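## 3. What I counted as a joke

I went into this part of the study thinking it would take an afternoon. I had 3495 posts from the Bamosham live threads, all written during the Ó Flaithearta Cup, and I figured jokes about tennis would be easy to spot. They aren't! A person who writes "lovely day for it" during a rain delay is joking, and a person who writes the same words an hour before play probably means it.
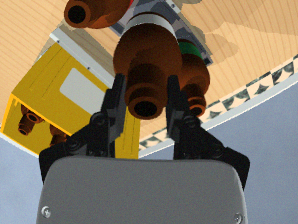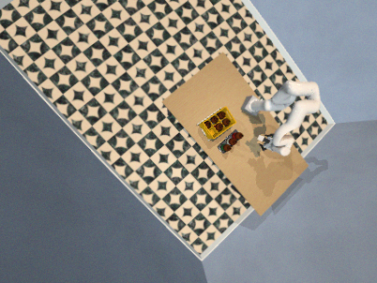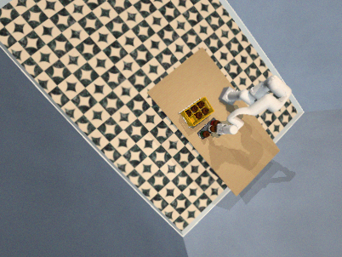
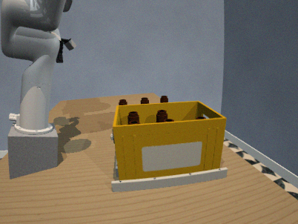 **Figure 2.** Computer-rendered views, in order: gripper and bottle; robot arm, crate and bottles from high above; tabletop on a patterned tiled floor; robot arm on its pedestal.

So the first thing I did was throw out my original rule, which said a post was a joke if it made me laugh. (I'd written that down in a notebook in all seriousness.) The new rule looks at the post and the five posts before it. I marked a post as a joke if it said something the writer could not plausibly believe, given what was happening on court at that point in the thread. "He'll need a bigger racket" after three misses in a row goes in. "He'll need a new racket" after a broken string stays out.

### 3.1 Sorting the posts

All the marking was done in Peser, which lets you tag a line of text and leave a note beside it. I used it mostly for the notes. After one full pass I had 344 posts tagged as jokes and a pile of maybes, and I kept the maybes in a separate list that plays no part in the numbers below. I know some people would rather force every post into one box or the other. I tried that for one match and changed my mind four times on the same post, so I gave up on it.

Of the 344 jokes, 224 were about defeat in one way or another. That covers jokes made before a loss, during a loss, and well after a loss, plus a handful where the player went on to win easily and the thread had to find something else to be gloomy about. I'd expected the weather to come first. It came a distant second, even though the Skastano courts have no roof and play stopped for rain on most afternoons of the tournament.

I should say what I mean by "about defeat," as I was fairly loose with it. A post didn't have to mention losing. "Putting the kettle on" at 0–5 went in, and so did "there's always doubles." What I left out were jokes aimed at the opponent, which have a different flavor altogether – they're meaner, shorter, and mostly come from people who post once and never return.

### 3.2 Timing

The part I enjoyed most was looking at when the defeat jokes turned up. My guess was that they'd bunch up late in the match, once the result was clear. What I found was a big cluster right at the start, before the first serve in plenty of cases, then a quiet stretch while the score was close, then another cluster at the end. During tiebreaks the threads went almost silent. People typed things like "oh no" and "come on" and left it there.

I read the early cluster as a kind of insurance. If you've already announced that your player is doomed, the first dropped service game doesn't sting as much, and you get to look clever when it happens. The writers who did this most were also the ones who stayed to the end of the match, which makes me doubt they had given up on anyone. I can't prove that from the posts alone, and I'd be happy to see somebody test it properly with interviews.

### 3.3 Checking myself against my own tags

In February I went back and tagged 50 of the posts again without looking at my first round of tags. I won't pretend this is the same as having a second reader, and Section 6 comes back to the problem. It did turn up one habit I hadn't noticed. I was much quicker to call something a joke if it had an exclamation mark at the end, and several of those posts look perfectly sincere to me now. One of them just says "great toss!" and I've no idea what I was thinking.

I fixed those tags and then reread every tagged post that ended in an exclamation mark, which was dull but worth doing. The counts in 3.1 are the ones from after this cleanup. The timing pattern in 3.2 looked the same before and after it, with the early cluster a little thinner at the edges.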